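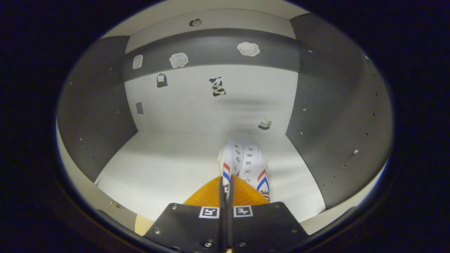 **Yellowing on white canvas after washing: detergent residue or the glue?**

**hshirima**

I've washed three pairs of white canvas sneakers this year and two came out with yellow-brown tide marks along the foxing (the rubber strip where the upper meets the sole). Same method each time: laces out, insoles out, soft brush, powder detergent in lukewarm water, rinse, air dry on the balcony. The marks only show once the shoe is fully dry. They're worst at the toe and at the heel seam.

Tap water here is hard. The utility lists 200 mg/L as calcium carbonate. Is this alkali left in the cloth, or is it adhesive coming through?

**Obadia_K**

Residue. Canvas is thick cotton and holds a lot of liquid, and the last water to leave carries everything dissolved in it to wherever evaporation is fastest. Washing powder is alkaline. Leave it in cotton, put the cotton in sunlight and you get yellow.

Do this:

1. Rinse until the water runs clear, then rinse twice more.
2. Soak the uppers for ten minutes in one litre of cold water with 100 mL of white vinegar.
3. Rinse again.
4. Stuff with plain white paper towel and wrap the outside in the same. Change it when it's soaked through.
5. Dry in shade.

The wrap matters more than the vinegar. The stain ends up in the paper and you throw the paper out.

**noemi.mazza**

I agree with the wrap and disagree with the diagnosis. If it were only detergent, the marks would turn up anywhere on the upper that dries quickly, the tongue included. He says they follow the foxing. That is where the cement is. Some of the cheaper cements leach a brown component when they're soaked, and a vinegar bath is another ten minutes of soaking.

Hamisi, did you submerge the whole shoe?

**hshirima**

Yes, in a bucket. An hour or so for the first pair, less for the second. The third pair I only scrubbed at the sink, and that's the one with no marks.

**noemi.mazza**

Then I'd stop using the bucket.

**Obadia_K**

One clean pair out of three doesn't separate the two causes. A shoe scrubbed at the sink also takes up less detergent. Were they even the same brand?

**hshirima**

No. The first two are Standine low-tops, the third is an old pair of Rastovachs. So I've changed the shoe and the method together. Fair point.

**dindo_b**

I resole shoes for a living, mostly leather, but canvas comes in every summer. Both of you are partly right. What I see at the foxing line is usually a mix: dirt that was sitting in the gap, some colour from the cement, and whatever soap was used. Water wicks up from the gap, so you get the line a few millimetres above the rubber.

Check it with a strip of pH paper. Wet the stained spot with distilled water, press the strip on it for thirty seconds. Above 8 or so, there's alkali in there and Obadia's vinegar will help. Close to neutral and still brown, the acid won't do much and you're better off with oxygen bleach paste on a toothbrush, kept off the rubber.

Don't use chlorine bleach on either. It weakens the stitching, and the polyester thread in some uppers goes a dull cream that won't come back.

**Pendo Mugo**

Adding one about hardware. If your eyelets are plated steel, rinse the vinegar out properly and dry the backs of them. I got small orange rings on the inside of the canvas after leaving a pair damp over a long weekend. Brass and aluminium ones have given me no trouble. A fridge magnet will tell you which you have.

**Obadia_K**

Seconded on the magnet. I'd still do the acid rinse. Ten minutes in dilute vinegar isn't going to rust a sound eyelet.

**Pendo Mugo**

A sound one, no. The plating on mine was already scratched by metal lace tips.

**hshirima**

pH paper result, worst spot on the left toe: between 8 and 9. Heel seam on the same shoe: 7, as near as I can match the colour. Both spots look the same shade of brown.

**noemi.mazza**

So alkali at the toe and something else at the heel. The heel has an extra layer of reinforcement glued in on most of these.

**Obadia_K**

Or the heel was rinsed better. It's the easiest part to hold under a tap.

**dindo_b**

Treat the toe with vinegar, the heel with paste, wrap both. Post back when they're dry.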